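Brirken is a small television production company. We develop and make historical drama, mostly limited series of six to eight hours, and we have been doing it for 10 years. Divina Bañez started the company after a long stretch as a script editor and still reads every first draft that comes in.

Our first series was *Dondholm*, about a salt-trading family and the widow who took over the business. It was followed by *The Qudah Letters*, told across two generations and shot in 6 episodes.

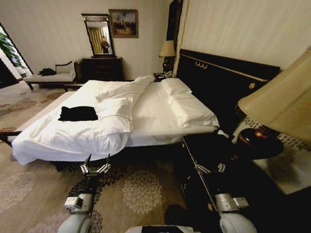 ## How we work

We keep one writers' room open at a time. A historian joins in the first week and stays through the final cut. Scripts are finished before casting begins, with very few exceptions.

Sets and wardrobe are handled in-house at Kikstead, our workshop and storage building. The costume stock there runs to more than 300 pieces, and we rent to other productions when we're between shoots.

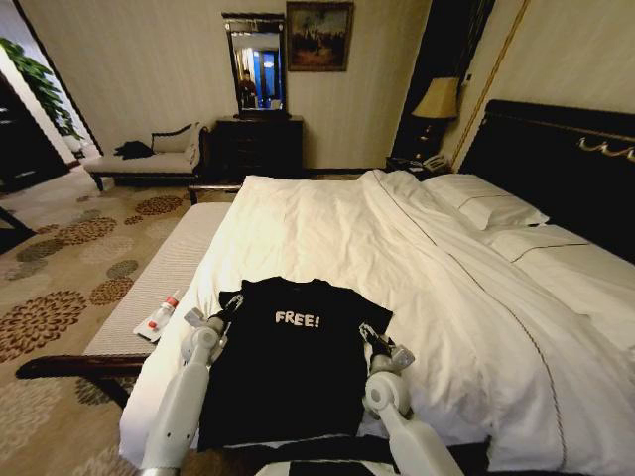 Rental requests should come in at least a month ahead, with sizes and the period you need.

## Submissions

We read scripts through agents only. Book proposals are welcome from publishers and authors directly. Please send a two-page outline and one sample chapter. Replies usually take until the end of the following month, longer in January.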